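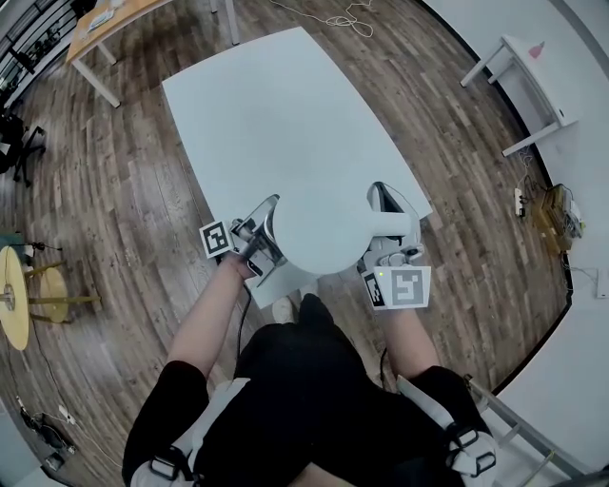
Large plates and tables: frequently asked questions

Last updated: 26/11/2023

Print this page | E-mail this page

What can I rent from Suvalden?
We rent plates, serving dishes and tables for family parties, office lunches and small weddings. In our stock there are 3,000 plates of all sizes. Chairs and tablecloths we do not have at this moment.

What is the difference between Clatari and Oksanen?
Clatari is our series of large round plates, which are meant for serving. Oksanen is the series for eating, with a dinner plate, a soup plate and a small plate for cake. Both are white, so you can mix them on the same table. The white of Oksanen is a little warmer, and some customers notice this in daylight.

How should I carry a large plate to the table?
Please use both hands, one on each side, and keep the plate level. If there is food with sauce on it, walk slowly and ask other people to leave the way free. Make a place on the table before you bring the plate.

Where on the table should I put it?
For a buffet we advise to put the large plates near the edge where the guests will stand, but with the whole plate resting on the table. Guests do not like to reach over other dishes. For a seated dinner the middle is better. 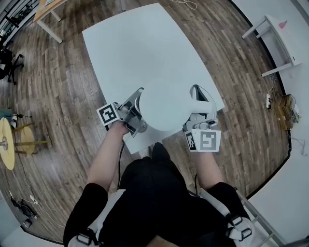 Large round plate on a white rectangular table, near the edge.

Do I need a tablecloth on a Flenex table?
It is your choice. The top of the Flenex table can be used without a cloth, and it is cleaned with a soft cloth and warm water. Please do not cut bread directly on it. A white plate on a white top looks calm, but if the light in your room is weak, a colored runner under the plate helps the guests to see the rim.

Can I put Clatari plates in the oven?
No. You may warm them with hot water and dry them well before serving. The microwave is also not allowed for this series.

Must I wash everything before I return it?
You must only remove the food and rinse the plates. We wash them again in any case. Put them back in the same boxes, standing on the side, with the gray paper between them.

What happens if a plate is chipped?
Please tell us when you return it, and put it separately from the others. A small chip is charged at half of the price in the list. Keep the broken pieces if you have them, so we can see which size it was.

How early should I order?
Two weeks is enough for most of the year. For December please write to us one month before. For orders of more than 700 plates we need to speak by phone first.

Can I change the number of plates later?
Yes, until three days before the delivery.

Print this page | E-mail this page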